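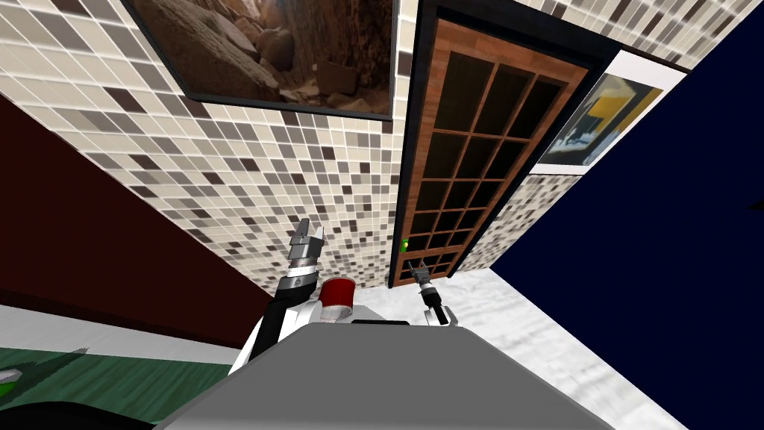
Keep the Bad Demonstrations

I have spent most of the last year driving simulated robots by remote control for a small company called Sketitz, in Gurnon. The job is simple to describe. I wear a headset, I hold two controllers, and the robot's two arms do what my arms do. Every session is recorded, and the recordings are used to train a policy that is supposed to do the same chores without me.

My opinion after a year of this is that we throw away too much. At Sketitz a demonstration gets marked good or bad within a minute of being finished. Good means the task was completed, in a reasonable time, with no drops and no long pauses. Bad means anything else. The bad ones go to a folder that gets wiped at the end of the month. In March I recorded 900 demonstrations, and 59 of my bad ones were deleted. I think those 59 were worth more than the last hundred good ones.

When I started, the advice was to make every run look like the one before. Same approach, same grip, same path back. The software we use, Dzene, even draws a faint line showing your last accepted path so you can follow it. I got good at following it. By the end of my second month I could do a pick and place with my mind on lunch. The policy trained on those runs was very smooth and completely helpless once anything was two inches from where it expected. It would close on the air next to the object, lift nothing, carry nothing to the shelf, and open its fingers over the shelf.

This is an old problem and people who work on learning from demonstration know it well. A learner that only ever sees the middle of the road doesn't know what to do in the ditch. The usual fixes are to add noise, or to let the policy drive and have a person take over when it goes wrong. Both help. But a person at the controls already goes into the ditch several times a day for free, and gets out again, and the getting out is the part we erase.

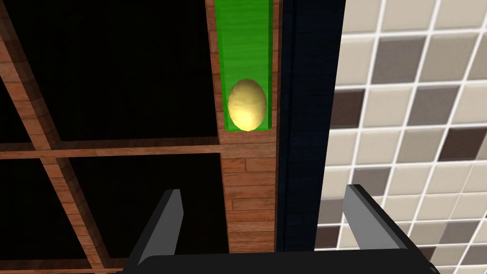
Take picking up something rounded. A new operator goes straight in, squeezes, and the thing rolls or squirts away. The operator backs off, turns the wrist, opens wider, and tries again from another side. That second try has a lot in it. It shows what a failed grip looks like from the wrist camera, how far to back off, and which way to turn. Under our rules the whole run is bad as soon as the thing gets away, and the reviewer usually stops watching there.

I raised this on a Tuesday call and got a fair answer. If you train on mistakes, the robot learns to make mistakes. That's true if you dump everything in one pile. A policy has no way of telling that you meant to do the second half and didn't mean to do the first. But the fix for that is labeling. Mark where the run goes wrong, mark where the recovery starts, and train on the part from there to the end. It takes me 12 seconds to place two marks on a timeline. We pay people to sit through whole recordings and press one button, so the labor is already there. 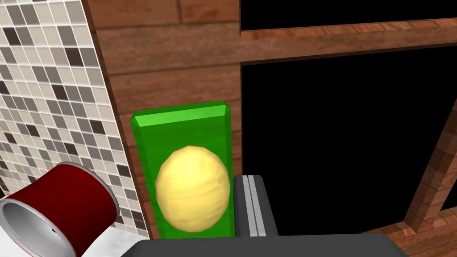

Remote control has a second weakness, and it's one that operators cause without meaning to. We use more than the robot has. I can look over from the head view whenever the wrist view stops being useful, and I do it constantly. If an egg-shaped object is sitting in front of a green block and covering most of its lower width, with one finger of the gripper standing almost against the block's edge, the wrist view leaves me with narrow strips of green to judge by. I also can't judge depth well from that close. So I check the other camera, or I remember what I saw a moment ago, and I act on that. If the policy is trained with the wrist view alone, it's being shown a decision with the reason for it left out.

Hand guiding has the reverse trouble. At the Fekatberg shop, where Sketitz keeps its real arm, you take hold of the arm and move it through the job. You feel contact right away, and your demonstrations come out gentler. I liked that a lot more than the headset. But your own body is standing in the camera view half the time, and you can only comfortably move one arm. I wouldn't try to teach a two-handed job that way.

People argue over which of the two is better as if one had to win. I'd use hand guiding for anything where force matters, such as seating a part or opening a stiff latch, and remote control for anything that needs two arms or a lot of moving around. What I wouldn't do is pick one because it fills the hard drive faster.

And filling the drive is how we get judged. The monthly target is 1,000 accepted runs per operator. I've never met it. The ones who come closest do it by choosing the easiest starting layout and repeating it, and I don't blame them, because the target asks for exactly that. The reset button in Dzene puts everything back where it was. You have to go into a menu to get a new layout, and the menu is slow.
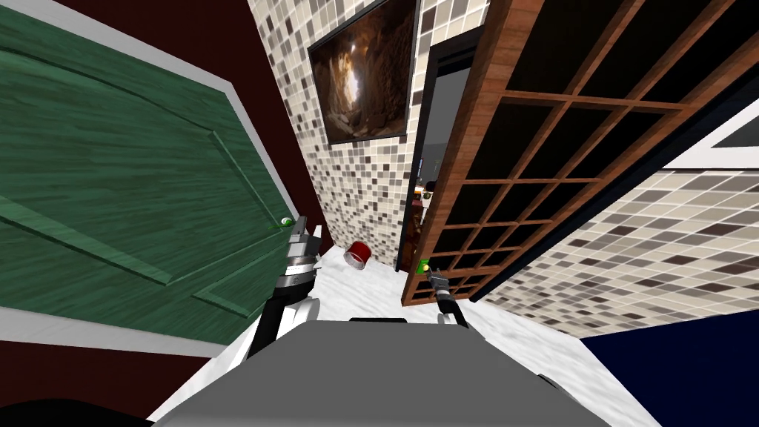

What I Would Change

Keep every run that ends in success, however ugly the middle was, and put the two marks on it.

Keep the failures too, in their own folder, for at least as long as the policy trained that month is in use. When it fails, somebody should check whether a person failed the same way first.

Record which view the operator was looking at. The headset already knows.

Make a new layout the default after each run, and put the old one in the menu. Leave things where they fell now and then and have the operator start from there. A door that's already partway open or a cup on its side is an ordinary start to a chore in any house I've lived in.

Turn off the faint line. I'd do that one today.

Last, stop counting runs as the only measure of an operator. I would sooner have 59 runs from someone who was having trouble and worked through it than another month of mine following the line. My numbers will go down if any of this is adopted, and I've told my supervisor so. The folder is due to be wiped again on the last day of the month, and I've asked for mine to be left alone until we've tried training on it once.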